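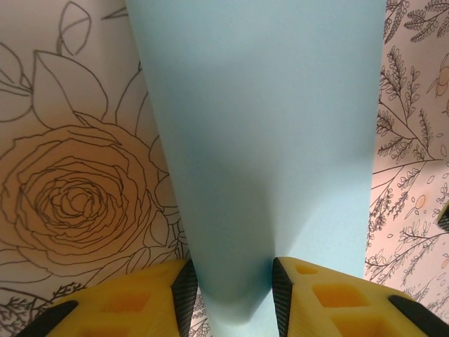 What Happens When You Click a Button?

Have you ever played a game on a website and wondered how the page knows what you want? You click a star and it lights up. You type your name and the page says hello to you! It feels a bit like magic, but there is a programming language doing the work, and it's called JavaScript.

Three languages build most web pages

Think about a playground. First someone has to put up the slide and the swings. On a web page, that job belongs to HTML. It says "there is a heading, and there is a button, and there is a box to type in."

Next comes the paint. CSS picks the colors, the sizes and where everything goes. A language just for making things look good, how great is that?

Then the kids show up and everything starts moving! That's JavaScript. It can make a button count, hide a secret message or keep score in a game.

Listening for clicks

A page can't guess what you will do, so JavaScript listens. Programmers call this an event listener. Imagine a friend standing next to a doorbell, waiting. When the bell rings (ding dong!) your friend runs to open the door. The ring is the event, and opening the door is the code that runs.

Clicks are events. So is pressing a key, moving the mouse or tapping on a tablet screen. One page can listen for lots of them at the same time.

Remembering things

Say you're playing a game called Hundach, where you catch falling acorns. You have 4 acorns and you catch one more. How does the game know you have 5 now? It uses a variable, a name with a value stored in it. This one might be named acorns. Each time you catch one, the code adds 1 to acorns and shows the new number on the page.

Computers are super fast at this. You could catch 3,000 acorns (your fingers would get tired!) and the game would still have the right number.

Oops, a bug!

A mistake in code is called a bug. Olanrewaju Wike, who is 7, made a page where clicking a frog was supposed to make it jump. Instead it jumped right off the screen and never came back! He had typed one zero too many. He fixed it, but he kept the first version too, and we love it.

Try it yourself

Draw a web page on paper with one button on it. Now write down what the button does, one step at a time. Ask a friend to pretend to be the computer and follow your steps exactly, even the silly ones. Did your friend get stuck? Then you found a bug! Change that step and press your button again.

Written by Aravind Rodrigues for the Skernico Kids' Code Pages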